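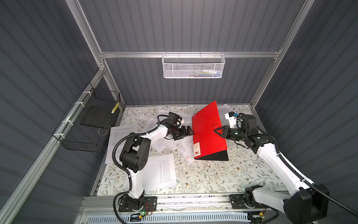 Dec 11, 2019 | By the Altwood bench desk
Filed under: Reviews > Automation > Small Arms

Camon Two-Arm Kit, long-term review

We bought the Camon kit to put loose papers into folders. The price was $3000 for the pair of arms, both grippers, the control boards and the front rail. The enclosure was extra and we built our own from aluminum extrusion and corrugated panels. The arms have been running on paperwork jobs since the summer, and until November I would have given the kit a good score. Then it hurt itself, and it could have hurt one of us, so the score is lower and most of this review is about why.

First the ordinary part. Setup took a day and a half. Both arms bolt to the same rail and the manual is clear about spacing. The wrist cameras were easy to calibrate. The grippers are made by Dimitrov and they are the best thing in the box. They close gently enough to hold a cardboard folder by the edge without creasing it, and they open the same amount every time. Single sheets are harder. The arms can pick up a sheet from a flat mat if a corner is lifted a little, and they fail a lot if it isn't. Folders are easy by comparison – one arm holds an edge, the other works the front cover.

The fault

In November we were running a folder job overnight, with someone checking in. The left arm had hold of a folder and the right arm was pressing on the front of it. The left arm lost its encoder signal and stopped, as it should. The right arm did not stop. It went on with its program and pushed against a folder that was now being held rigid. The folder buckled, the right gripper slid off it, and the arm carried on into the left arm's wrist. It kept pushing for 60 seconds before the motors timed out.

The damage was a cracked camera bracket, a bent finger and a ruined folder. We replaced the broken parts and ran the same job again with the signal pulled on purpose. Same result. We swapped left for right and pulled the signal on the other side, and the left arm kept going.

What is happening is simple enough. Each arm has its own small board, and each board looks after its own arm only. The two boards exchange position data but they do not exchange faults. If one arm drops out, the other sees a partner that is holding still, and holding still is allowed. The green light on the board stayed lit through the whole thing, on the stopped arm too. It shows power and nothing else. The manual calls it a "status" light.

The emergency stop does cut both arms. I tested it many times and it never failed. But somebody has to be standing there to hit it. The more likely accident is that a person sees one arm stopped with its light on, assumes the job has halted, and reaches in to straighten the papers. The other arm is still live. We had been doing exactly that for months.

Support

Camon answered in two days. They said the behavior was "by design for independent operation" and offered a beta firmware. We installed it. With the beta, a fault on one side stops the other side in most cases. It does not if the fault comes during startup, and it does not if the link cable itself is the thing that failed. I reported both and have had no reply so far.

In the end we fitted a Fovitz safety relay between the two boards. It costs $60 and took an afternoon to wire. It watches the fault output on each board and cuts motor power to both if either one trips. We have run 1000 cycles since then with faults forced at odd moments, including startup and a pulled link cable, and both arms lost power every time. The arms do sag when the power goes, so whatever they are holding gets dropped or pinched. Keep that in mind if you handle anything that matters more than paper.

If you already own this kit

Pull the encoder plug on one arm at low speed, with your hands out of the cell and a thumb on the stop button, and see what the other arm does. If it keeps moving, do not run the kit unattended and do not reach in without pressing the stop. Put a label over that light. Ours says POWER ONLY.

Smaller complaints

The cable sleeve catches on the elbow if you route it the way the manual shows. Run it outside the arm with more slack. The log file keeps only the last 600 lines, which in our case meant the start of the fault was already overwritten.

Good: grippers, calibration, price.
Bad: no shared fault stop, misleading light, short log.

Score: 5 out of 10. With the relay fitted I would call it a 7, but the relay isn't in the box.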